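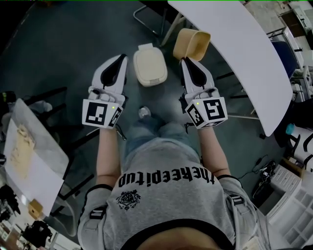 tapeandtwine

How do you all keep the floor clear in a shared room when stuff only seems to migrate downward? We rent the ground floor room at Odach with another group and we've had it since January, and I'm the one who sweeps, so I'm the one who is cranky about it. The tables are fine, more or less. It's the floor that gets me. The cream plastic box with the lid and the little handle has been living out in the middle in front of the chairs, the tan scoop, or cup, or whatever it is, is sitting next to it at a tilt, and over on the right by the drawer unit there's a nest of black cables I'd need a rake for. Every time I clean I pick it all up, put it on the nearest table, mop, and by the next evening it's back down there.

Things I've tried already so you don't have to suggest them: a laminated sign (ignored), a bin marked FLOOR STUFF (now a thing on the floor), and asking nicely. We do have a white drawer unit with open shelves plus a white shelving cabinet on the far side past the long table, so I don't think we're short of storage, I think we're short of storage in the right spot. Or maybe of the will to live, I don't know!

The box is awkward. It's too low to reach into standing up, and if I stick it on a table it takes up the end somebody wants to sit at. I thought about a low rolling cart but the chair legs are already a pain to steer a broom through. There's money for small things, around 3,000 pesos for the whole room, and I'd like to not blow it all on one cart.

Second part, same room, sorry for lumping them together but the form wouldn't let me post twice in a day.
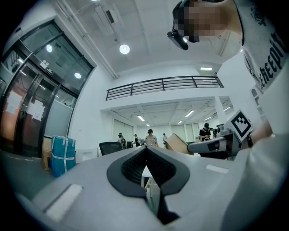
We have to get tape gunk off glass before the landlord comes through, and I'd also like a way to hang notices that doesn't make more of it. The doors and windows on that side are glass in black metal frames, and people just slap paper straight on the glass with whatever tape is in the drawer. There are two white sheets up on there at the moment, right next to each other, and it's pretty dark behind the glass so they really jump out at you, and so does every smear. The ceiling lights reflect in it too, so you get this lovely bright circle exactly where you least want one. I took an older sheet off another pane last month and the tape came away in layers, with the sticky part staying put. I went at it with dish soap and a sponge for ages and all I did was make it gray.

What takes it off without wrecking the black frames? I'm pretty sure the black is paint or some kind of coating and I don't want to find out the hard way. Thanks in advance, you were all great about my sink.

Viewed 2,642 times

mopbucket_mondcombe

Sweeper for a shared hall over in Mondcombe here, so I feel you.

Floor first. In my experience a thing ends up on the floor when people use it near the floor, or when the shelf it belongs on is more than a few steps away. You said your shelves are over past the long table. Well, there you go! Swap it around. Take the white drawer unit, clear out one of the open shelves at about knee height, and let that be the box's home. Measure the box WITH the lid on and your hand on the handle, because I did this with a tub at our place and it went in beautifully and then I couldn't get it out again without skinning my knuckles.

The scoop should hang. Put a stick-on hook on the side of the drawer unit, and if the scoop has no hole in the handle, drill one or tie a loop of string on. Ours got stepped on twice before we hung it up and it's been fine on its hook since last summer.

For cables I'd skip the fancy sleeves. Get a roll of hook-and-loop strap, cut it into short bits, and coil every cable that isn't plugged in. The ones that are plugged in go up under the table top, strapped to the metal frame. If your long table has a dark frame underneath like I think I'm seeing, black strap disappears on it. Total cost is next to nothing and your broom will thank you.

Don't buy the cart. We bought the cart. The cart is where everything on the floor goes to be slightly higher than the floor.

2 people found this helpful

glasshalfclean

Only going to do the window part.

Warm the tape with a hair dryer, low setting, keep it moving, a minute or so. Don't park it in one place, glass doesn't like that. Peel slowly from a corner, back along itself. For the gunk that stays, rub on a bit of plain cooking oil with a paper towel, go have a coffee, come back in ten minutes and push it off with an old plastic card. Then dish soap and warm water to get rid of the oil, then your regular glass cleaner. Oil first and soap after. I'd bet the gray mess you got was half-softened glue picking up dirt from the sponge.

Stay away from nail polish remover anywhere near those frames. If it is paint, it can lift it. Same goes for razor scrapers along the edge, it's so easy to slip. If you want to use a citrus remover, try it on a bit of frame down by the hinge where it won't show.

For hanging stuff, the cling sheets that hold on by static work great on clean glass. They fall off dirty glass, ask me how I know.

not_a_handyman

just use painters tape, comes off fine. worked for me at the Staramell building for years

and put the box under the table

tapeandtwine

Thank you! Oil worked. I was very skeptical, but the pane with the old gunk is clear now, and it took me one coffee and most of a second one. I didn't need the citrus stuff so I can't report on that.

The box does fit the drawer unit, but only turned sideways, and the handle just clears. I had to move a bunch of folders that I suspect belong to no one. Hook is up, scoop is on it. Cables I'm doing this weekend, I ordered the strap from the hardware place in Marín and it hasn't shown up yet.

@not_a_handyman under the table is where people's feet go, but I did get the painter's tape for the next notice, we'll see how it holds up when the sun's on the glass.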